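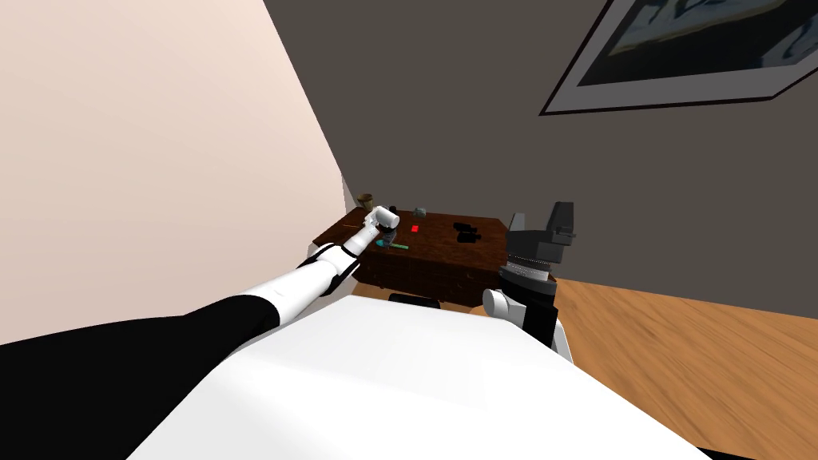

News from the back bench: Pelora learns its way round a bedroom

Those of you who come in on Thursday evenings will have seen the two-armed thing growing on the back bench at Toltby, and a good many of you have stopped to ask when it's going to do something. It's my fault entirely that there hasn't been a proper write-up before now (I kept waiting for it to be finished, and anyone who has ever built anything in this workshop will know how that goes!), so let me put that right and tell you where Yurani Rengifo and I have got to.

The short version is that the real Pelora still has one working arm and one arm in a biscuit tin, and that nearly all of the fun since May has been on the computer. Yurani persuaded me, over a great deal of tea, that we ought to have the robot practising in a made-up room before we let it anywhere near a real one. I was a bit grumpy about it. I like filing things and bolting things, and sitting in front of a screen felt too much like my old job. But she was quite right, and I've told her so, and now I'm telling all of you.

The room we've been using has a low dresser with a few bits and pieces scattered on top, the sort of clutter you'd find in anybody's spare bedroom, and both arms within reach of it. We started with the left one. I've become very fond of the little red block on the dresser, probably because it's a nice simple shape and doesn't roll. The small bottle-ish thing is another matter. Bring the fingers down a touch too far over and the whole lot goes skating off towards the wall, at which point you press the reset key, have a biscuit and start again.

Our motion code is called Clastik, after nothing in particular, and it lives in a folder on the workshop machine if anyone would like a poke about in it. The present version plans each reach as 32 short steps. We did try 128, which looked beautifully smooth and made the old computer wheeze so badly that the people at the lathe turned round. Thirty-two is a decent compromise, and you only notice the joins if you're looking for them.

Most of our trouble has been with flat things. A block gives you a side to get hold of, but a card or a saw blade lying against wood gives the fingers hardly anything, and our first thought, which was simply to push down harder, was a poor one.

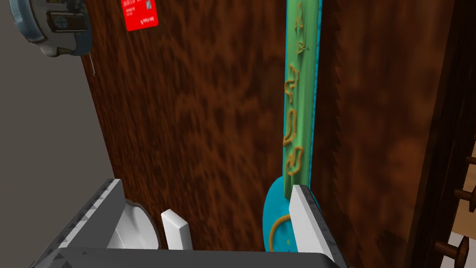 So we've been trying a slower approach, coming in low with the jaws open and creeping the last little way before closing. Yurani wrote that part over two evenings and I spent a third undoing a minus sign I'd put in the wrong place, for which I have apologised. It's a good deal better than it was. I wouldn't like to say it's good, but on our last long run it managed 44 grips before we packed up and went home, and we were both grinning like children on the bus.

The other thing we've learnt is to keep an eye on the view from the wrist. When you watch from up at the top of the robot everything seems to line up very nicely, and then you switch to the view down by the fingers and find you're well off to one side. We now keep both up together on the big monitor (thank you to whoever mended the stand), and I'd recommend it to anybody starting on something similar. 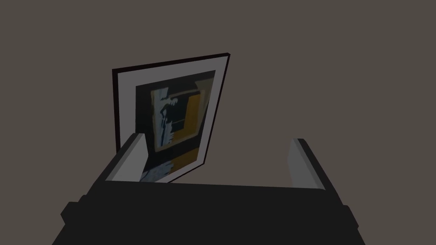 Looking past the gripper at the framed picture, in the simulated room.

Now, the real arm. The shoulder bracket has come back from being re-drilled and fits at last, and I've made up the cable for the elbow, though it's still a shade short and I shall probably do it again in the nicer grey flex. We need 2 more bearings of the same size as the ones in the Niazi gearbox, so if you've got any rattling about in a drawer at home, please do bring them in and I'll swap you for a jar of chutney.

We'll have Pelora out on the big table on Fri 23 August, from when the doors open until we get turned out, with the simulator running alongside so that everyone can have a go at driving. Children are very welcome, and they're generally much better at it than I am. Yurani is bringing the spare keyboard, and I'll have the kettle on.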